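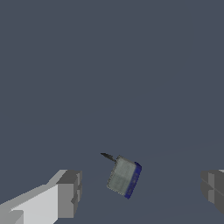 Un film vu deux fois au ciné-club

Je vais au ciné-club de mon quartier depuis l'automne, et je prends toujours la même place, au quatrième rang côté mur. Mon français n'est pas encore parfait, alors j'aime les films où l'on parle peu. En décembre, on a projeté « Balogh », le deuxième long-métrage de Seon-mi Seo. Il dure 135 minutes et je crois qu'il contient moins de dialogues qu'une bande-annonce.

L'histoire est simple. Un accordeur de pianos revient dans la petite ville de Brirach pour vendre la maison de sa mère. Il reste 4 jours, puis il ne part plus. Le rôle est tenu par Kittipong Panyasiri, que je ne connaissais pas et que je voudrais revoir bientôt. Il a une manière de s'asseoir sur les chaises comme s'il demandait la permission.

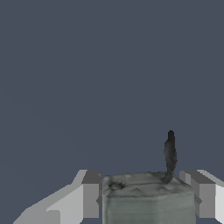
Ce qui m'a le plus touché, c'est l'usage du vide. La réalisatrice laisse souvent les trois quarts de l'écran sans rien, et ses personnages attendent en bas, petits et silencieux. Pour donner une idée, c'est comme un grand fond bleu-gris tout uni, avec seulement une fine tige sombre qui monte d'un objet tenu entre deux doigts mécaniques. On regarde la tige beaucoup plus longtemps qu'on ne l'aurait pensé. Dans la scène de la gare, j'ai regardé de cette façon un parapluie fermé, pendant presque toute la séquence.

J'ai moins aimé la musique. Elle arrive trop tôt dans la scène de la vente, et elle nous dit d'être tristes

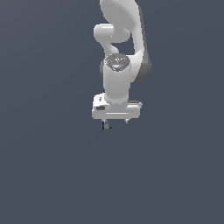 alors que nous l'étions déjà. Mon voisin de rang n'était pas d'accord avec moi, nous en avons discuté dans l'escalier jusqu'à la fermeture.

La salle compte 200 fauteuils et elle était bien remplie. Je suis retourné voir le film la semaine suivante, et la fin m'a paru plus douce que la première fois. Si quelqu'un sait où l'on peut trouver le premier film de Seo, « Grasance », qu'il m'écrive dans les commentaires, s'il vous plaît. Je l'ai cherché à la médiathèque, sans succès.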